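Proyecto Temstead - Manipulación de menaje con demostraciones manuales
Informe de avance, segundo periodo
Destinatario: Ovska, seguimiento técnico
Redacción: Quyên Mạch, con aportaciones de Vinh Kim (hardware) y Hoi-yan Lo (datos)

1. Estado general

El paquete de captura sigue abierto. Al cierre del periodo hay 906 episodios registrados con las pinzas manuales en tareas de bandeja y menaje. De ellos, 62 están retenidos por el fallo que se describe en los apartados 2 a 5 y no se han usado en ningún entrenamiento posterior a su detección. El paquete de evaluación en brazo estuvo parado nueve días laborables y se reanudó en febrero con velocidad limitada. El paquete de documentación no tiene desviaciones.

El retraso acumulado en el hito de evaluación es de tres semanas. No se solicita ampliación de presupuesto. Se solicita mover la entrega de la segunda evaluación al final del periodo siguiente, en los términos del apartado 8.

2. Descripción del fallo

Durante una serie de evaluación en la celda Xiao, el brazo soltó una taza de cerámica a media altura, entre el punto de recogida y la bandeja. La taza se rompió contra la mesa. No había ninguna persona dentro del perímetro y no hubo daños personales. Trí Thái, que operaba la celda, accionó la parada de emergencia; el brazo se detuvo dentro de la distancia prevista. La celda quedó bloqueada y señalizada hasta el día siguiente.

El registro del controlador no muestra pérdida de comunicación ni sobrecorriente. La consigna de apertura enviada por la política era coherente con las consignas de los episodios de demostración. El sensor de apertura del brazo daba un valor dentro de rango. Es decir, el sistema cerró hasta donde se le pidió, y la apertura pedida era demasiado grande para sujetar la pieza.

En la misma serie había habido dos deslizamientos previos, uno con la taza y otro con una cuchara. Ambos se anotaron como fallos de agarre ordinarios y la serie continuó. Visto el resultado, el criterio de anotación era insuficiente: dos deslizamientos con el mismo signo de error en apertura deberían haber detenido la serie. El criterio se ha corregido (apartado 6).

3. Investigación

Se trabajó con tres hipótesis: deriva del sensor de apertura del brazo, error en la conversión de unidades al exportar los episodios y diferencia geométrica entre los dedos de las pinzas manuales y los del brazo.

La primera se descartó con galgas patrón. La lectura se mantuvo dentro de tolerancia en todo el recorrido, en frío y tras una hora de funcionamiento.

La segunda se descartó reexportando un lote completo desde los datos en bruto. Hoi-yan Lo comparó los ficheros resultantes con los ya entregados y no encontró diferencias en el canal de apertura.

La tercera se confirmó. Los dedos de las pinzas manuales llevan un revestimiento blando suministrado por Cosen. En los pares con más uso el revestimiento pierde espesor en la cara de contacto y se levanta en el borde superior. El cálculo de apertura supone un espesor fijo por dedo. Con el material gastado, el cuerpo rígido del dedo se acerca más a la pieza antes de que haya contacto, y el valor registrado deja de corresponder a la separación real entre superficies. El efecto no es uniforme: depende de la zona del dedo con la que se agarra y de la fuerza que aplica quien demuestra.

Hay un segundo efecto, menor. El material levantado en el borde puede tocar el objeto antes que la cara de contacto. Quien demuestra lo percibe como agarre, deja de cerrar y levanta. Con una cuchara suele bastar; con una taza esmaltada, el margen es escaso. La política aprende ese cierre incompleto y lo reproduce en un brazo con dedos nuevos, donde el borde no interviene. Este segundo efecto explica mejor que el primero la caída de la taza, aunque no se ha podido separar la contribución de cada uno con los datos disponibles.

4. Ensayo de confirmación

Vinh Kim montó dos juegos de dedos en la misma pinza manual, uno nuevo y otro retirado de captura. Con cada juego se hicieron 40 agarres sobre la misma taza, en el mismo punto de la mesa y con la misma persona demostrando. Con los dedos retirados la dispersión de la apertura registrada en el momento de levantar fue claramente mayor, y aparecieron lecturas por debajo del diámetro exterior de la taza, que son físicamente imposibles con el espesor nominal. Con los dedos nuevos no hubo ninguna lectura de ese tipo.

El ensayo tiene limitaciones. Se hizo con una sola pieza, un solo par gastado y una sola persona, que además sabía qué juego estaba montado. Se repetirá con la segunda pinza y con intercambio ciego de dedos.

5. Alcance sobre los datos

La identificación de episodios afectados se hizo en dos pasadas. La primera fue automática: lecturas de apertura inferiores a la dimensión conocida de la pieza durante el agarre. La segunda fue manual, sobre el vídeo, buscando fibras sueltas o revestimiento levantado en la zona de contacto. Se retuvieron los episodios señalados por la primera pasada, y también los de la segunda en los que la pieza era de cerámica.

Quedan en el conjunto episodios con desgaste visible y lecturas plausibles. Hoi-yan Lo propone mantenerlos con una etiqueta propia, de modo que se puedan excluir en el entrenamiento sin borrarlos. Charalambos Balaskas, responsable de seguridad, no se opone, con la condición de que ninguna política entrenada con ellos se ejecute en el brazo con piezas frágiles. La condición está recogida en el procedimiento de la celda.

No se ha intentado corregir los valores retenidos a posteriori. Haría falta conocer el espesor real en cada sesión, y ese dato no se tomó. El modelo de corrección que se consideró (desgaste lineal con el número de cierres) no ajusta bien ni siquiera en el par ensayado.

6. Medidas aplicadas

Inspección de dedos antes de cada sesión de captura, con medida de espesor en tres puntos de la cara de contacto. El valor se guarda en los metadatos de la sesión.

Puesta a cero de la apertura con galga de 10 mm al inicio y al final de la sesión. Si las dos lecturas difieren más de lo admitido, la sesión completa pasa a revisión.

Parada de la serie de evaluación tras dos deslizamientos con el mismo signo de error. La reanudación requiere la firma de Balaskas o de la persona en quien delegue.

Velocidad limitada en la celda Xiao para cualquier desplazamiento con pieza de cerámica o vidrio, y altura máxima de transporte reducida.

Pieza sustituta de plástico en las tres primeras ejecuciones de cada política nueva.

7. Revisión del puesto de bandeja

El puesto de bandeja es el que más sesiones acumula: bandeja verde claro, cuchara y cuenco blanco con filo oscuro. En la revisión manual se observó que el borde del revestimiento se degrada en los dos dedos, con fibras sueltas visibles desde la propia cámara de la pinza. La cámara ve la cara lateral y la parte superior de los dedos. La cara de contacto queda muy inclinada, por lo que el espesor no se puede estimar desde el vídeo con fiabilidad.

Puesto de bandeja, pinza manual abierta y sin pieza entre los dedos:

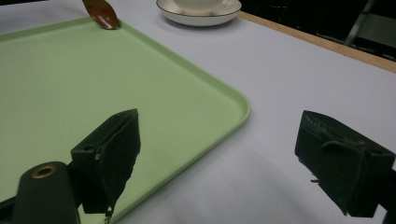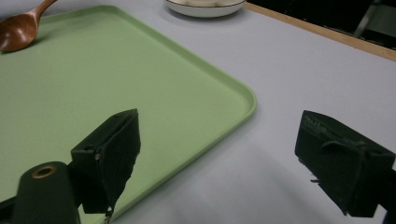
Se probó un detector sencillo de fibras sobre el contorno superior de cada dedo, con la idea de avisar durante la captura. Sobre mesa clara el contraste es suficiente. Cuando el dedo pasa por delante de un fondo oscuro, el contorno se pierde y el detector da falsos negativos. Vinh Kim ha dejado el código en el repositorio, desactivado por defecto, y no se prevé dedicarle más horas en este periodo. La medida con calibre lleva menos de dos minutos por pinza y da un número utilizable.

En cuanto al material, se han pedido a Cosen muestras de dos revestimientos alternativos, uno con el borde cosido y otro sin tejido exterior. El segundo cambia el rozamiento, y habría que repetir la caracterización de agarre antes de mezclar sus episodios con los actuales. La preferencia del equipo es el de borde cosido, siempre que el espesor nominal se mantenga. Las muestras no han llegado a la fecha de este informe.

8. Plan para el periodo siguiente

Repetición del ensayo del apartado 4 con intercambio ciego de dedos. Responsables: Vinh Kim y Trí Thái.

Sustitución de los dedos de todas las pinzas manuales en servicio y registro del espesor inicial. Los pares retirados se conservan etiquetados.

Recaptura de los episodios retenidos, empezando por los de taza. La cuchara queda para el final, ya que tolera mejor el error de apertura.

Reentrenamiento con tres variantes del conjunto: completo, sin los episodios retenidos, y sin los retenidos ni los etiquetados por desgaste. La comparación se hará con piezas de plástico. El paso a cerámica depende de la revisión de seguridad.

Segunda evaluación en brazo, con entrega al final del periodo.

9. Riesgos abiertos

El principal es el plazo de suministro de los revestimientos. Hay existencias del modelo actual para una sustitución completa y media más. Si las alternativas se retrasan, la captura puede continuar con el modelo actual bajo el régimen de inspección del apartado 6, a costa de un consumo mayor de dedos.

El segundo es la comparabilidad con los resultados del periodo anterior, obtenidos con políticas entrenadas antes de detectar el fallo. Las cifras de éxito con cuchara y bandeja se mantienen. Las de taza se consideran provisionales y se ruega a Ovska que no las utilice en comunicaciones externas hasta la segunda evaluación.

10. Decisiones que se solicitan

Aprobación del nuevo plazo de la segunda evaluación.

Conformidad con la conservación etiquetada de los episodios con desgaste visible.

Indicación de si el parte de la caída de la taza debe remitirse también en el formato de incidencia de Ovska o basta con el formato interno, ya archivado por Charalambos Balaskas.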